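睡眠日誌のつけ方(三日坊主の人向け)

不眠の認知行動療法を受けようとすると、たいてい最初に「では二週間、睡眠日誌をつけてください」と言われます。眠れない人に宿題を出すのかと思いましたが、出ます。私は過去に四回挫折しました。五回目でようやく続いたやり方を書いておきます。

用意するもの
・紙とペン(アプリでも可。ただし布団の中でスマホを開く口実になります)
・あまり立派でないノート。立派だと一日目の字を失敗した時点で終わります

手順1 書くのは朝だけ
起きてから三十分以内に書きます。夜中に時計を見て「2時47分、まだ起きている」と実況する必要はありません。時計は裏返しておきましょう。記憶で書くので不正確になりますが、それでかまいません。

手順2 項目は五つ
布団に入った時刻、眠ろうとした時刻、寝つくまでのおおよその分数、夜中に目が覚めていた合計の分数、布団から出た時刻。これだけです。私は初回に「夢の内容」「気分」「月の形」まで欄を作り、三日目に月の形で力尽きました。

手順3 睡眠効率を出す
週の終わりに、眠っていた時間を布団にいた時間で割って100をかけます。分に直してから計算すると間違えません。私の三月の最初の二晩は、布団にいたのが合わせて944分、眠っていたのはその三分の二ほど。残りは天井の研究にあてていたことになります。

手順4 一晩ごとに一喜一憂しない
見るのは一週間の平均です。一晩だけ悪い日は誰にでもあり、そこに赤ペンで感想を書き込むと次の晩に響きます。以前通った講座の講師、ヌーリーン・シーハン(Noreen Sheehan)さんには「日誌は通知表ではありません」と三回言われました。三回言われる程度には通知表扱いしていたわけです。

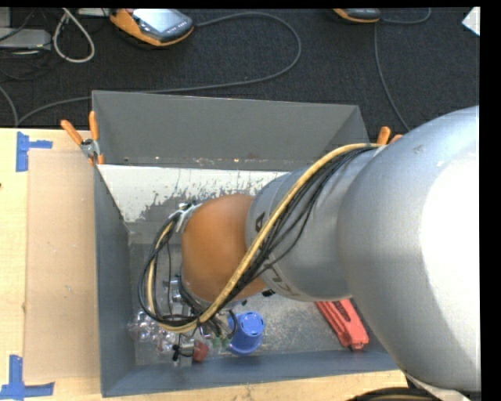 手順5 書き忘れた日は空欄にする
思い出せない日をそれらしい数字で埋めたくなりますが、空欄のまま次の日へ進んでください。私の日誌は二週間のうち三日が空欄で、それでも相談のときには十分使えました。逆に、全部の欄が同じ筆圧で一気に埋まっている日誌は、見る側にはすぐわかるそうです。

よくあるつまずき
昼寝は欄外に書きます。「ソファで目を閉じていただけ」も昼寝です。コーヒーと酒は量より時刻を書いておくと、後で見返しやすくなります。

注意
日誌をもとに自己流で寝床の時間を大きく削るのはやめてください。双極性障害やてんかんのある方、運転や高所の仕事をしている方は特に、主治医と相談してからにしてください。いびきや息が止まると指摘されている場合は、日誌を持って先に受診を。

記入用紙は自分で線を引けば足ります。定規がなければ、なくても引けます。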